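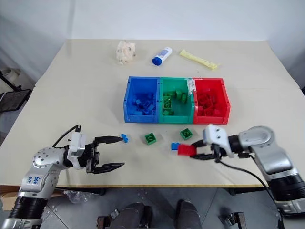

Open bins in blue, green and red, with a few loose items behind them.

Datasets > Packaging > Cartons > ondix-boxes

December, by Plorkitz

ondix-boxes: inside sizes of plain brown shipping boxes

Hi, and welcome to the box file! Ondix is a table of plain corrugated shipping boxes with the size each one was sold as and the size I got when I put a ruler inside it. I run the packing side of a small mail-order shop in Troriscombe, and I got tired of ordering a box for a product that should have fit and then trimming the foam with a bread knife. So I started measuring every box that came through the door (and then boxes that friends at other shops were about to flatten, and then it got a bit out of hand).

If you sell things and ship things, you can probably use this as it is. If you write packing software, even better, please go ahead and break it and tell me where.

What's in the folder

There are 2 files, both plain CSV in UTF-8.

boxes.csv has one row per box style, 741 rows in all. A "style" is one product code from one supplier. If a supplier changed the board grade and kept the code, I gave it a new row and put a letter on the end of the box_id.

measurements.csv has one row per physical box I measured, 1231 rows. Every row points back to boxes.csv through box_id. Lots of styles were only measured once, and some of the popular mailer sizes were measured over and over since I kept buying them.

Columns in boxes.csv

box_id: my own code, nothing to do with the supplier's
supplier: short name, lowercase
sold_l, sold_w, sold_h: length, width and height as printed on the listing, in millimeters
sold_as: inside, outside, or unknown
flute: B, C, E, BC, or blank
walls: single or double
closure: regular slotted, tuck top, crash lock, telescoping, or other
print: plain, one color, or more

Columns in measurements.csv

meas_id: running number
box_id: see above
in_l, in_w, in_h: inside size with the box made up, in millimeters
tare_g: empty weight in grams, no tape
state: flat pack, made up on arrival, or second use
note: free text, mostly me grumbling

About "sold_as"

This is the column I'd look at first. Plenty of listings give you three numbers and leave you guessing whether they mean the inside or the outside. When the listing said, I copied what it said. When it didn't, I put unknown and left it there. I did NOT go back and fill it in from my own measurements, even where the answer was pretty obvious, and I'd ask you to keep your guesses in a separate column if you publish a changed copy.

Watch out for the order of the numbers too. I went with the trade habit: length is the longer side of the opening, width is the shorter side, height is the distance from the base to the closed flaps. A few suppliers list height first. I reordered those and wrote "reordered" in the note.

How I measured

Steel rule, box made up and taped along the bottom, flaps folded down but not taped on top. Length and width were taken at mid height, which matters more than I expected, because a single wall box bows out in the middle if you so much as lean on it. Height was taken at one corner down to the inner flaps. On boxes where the inner flaps don't meet, there's a step in the floor, and I measured to the top of the step, since that's where your product ends up sitting.

Everything is rounded to the nearest millimeter. Please don't do anything that needs tenths.

Weights came off the shop's postal scale. It reads in whole grams, so tiny boxes are going to look lumpy if you plot them.

What I left out

Anything with a side longer than 700 mm. My bench isn't big enough and my arms aren't either! Also left out: wine shippers with dividers, pizza boxes, anything waxed, and anything that arrived damp. Die-cut inserts aren't in here at all. I'd love to see somebody do an insert table, but it's a different kind of headache.

Known problems

The Lazăr rows are the messiest. Lazăr is a sheet plant that does short runs, and their codes get reused when a job is finished. I split what I could, but a couple of box_ids in there may still be two different boxes wearing the same number.

The supplier name is spelled "lazar" in the supplier column, without the accent, and "Lazăr" in the notes. I meant to fix that. If you join on the name, use the plain spelling.

Flute is blank wherever I couldn't tell. B and C are easy enough to mix up when the edge has been crushed, so I'd sooner leave a hole in the table.

Second-use boxes come out a hair bigger inside than new ones, as far as I can tell. Filter on state if you only care about new stock.

The range of sizes follows what I buy, which means candles, mugs and small hardware. There's a big pile of cubes and near-cubes and hardly any long skinny boxes. Don't take it as a picture of the whole carton trade!

Loading it

Any spreadsheet will open both files. Set box_id to text before you import, otherwise the leading zeros vanish and your joins quietly stop matching (ask me how I know). Blank means not recorded. There are no zeros standing in for missing values anywhere, so if you find one, it's a typo and I want to hear about it.

Sending me more boxes

Measurements, I mean, please don't mail me cardboard. Copy the header row from measurements.csv, fill in what you have and open a pull request. I merge on Tuesday evenings after the last pickup. Add a new row to boxes.csv if the style isn't there yet, and use the next free number for the id. Say in the note what you measured with. A cloth sewing tape is okay for weeding out the really wrong listings, but mark it, so people can drop those rows.

License

Do what you like with it, commercial or otherwise. A mention of Ondix would be nice. No promises about fit, so measure one box before you order a pallet.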